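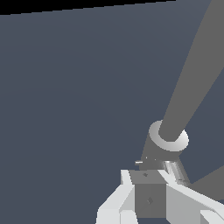 Ten Thousand Easy Cubes

A gray cube between two white fingers, against a plain slate-blue surface. I have looked at a lot of these lately, and my trouble is with how they get counted.

The team at Binport, where I spent part of June, keeps a tally on the wall. When I left it stood at 574 demonstrations, nearly all made in simulation. Kenji Okafor, who runs the collection, would like it to have another zero on the end. He may get one. Simulated examples are cheap, the cube never rolls under a cabinet, and a script can turn out 30 more while everyone is at lunch.

I asked what the 574 were examples of. Picking up a cube, he said. I asked how many different ways of picking up a cube were in there, and the answer took longer. Most came from the same script with the starting spot moved a little. By his own guess there were about 12 approaches that a person would call different. Everything else was those approaches again, shifted a bit to one side.

So is that a data set of 574 or a data set of 12? The paper will say 574.

Yvonne Pickering, who drives some of the demonstrations by hand, told me she throws away her bad ones. If she comes in crooked and has to back off and try again, she hits reset. The rules tell her to. I understand the rule, and I still think it is a mistake. A system that has only watched clean grabs has never been shown what to do after a messy one, and in a real kitchen or stockroom messy is where you spend the day. Her discarded attempts may be the most useful thing she makes all week.

The defense I hear most is that you vary the simulation. Change the colors, the lighting, the friction, the weight, and the real world becomes one more variation. This works sometimes. It works on the things somebody thought to vary. A wet box, a torn label or a bag that sags when you pinch it has to occur to a person before it can go in the settings file, and people who work with cubes all day think mostly of cubes.

Keisha Kasprzak, at Droslow, argues the other side better than I can. Start simple, she says, get the plumbing right, then move to harder objects. Fine. I would find that more convincing if I met more groups that had moved. Her own began with blocks two years ago and is still on blocks, though there are more of them.

What I would like is dull. Next to the number of examples, print the number of failed tries that were kept, and say who decided what counted as a failure. If the first figure is 574 and the second is zero, I would like to know that before anyone shows me the success rate.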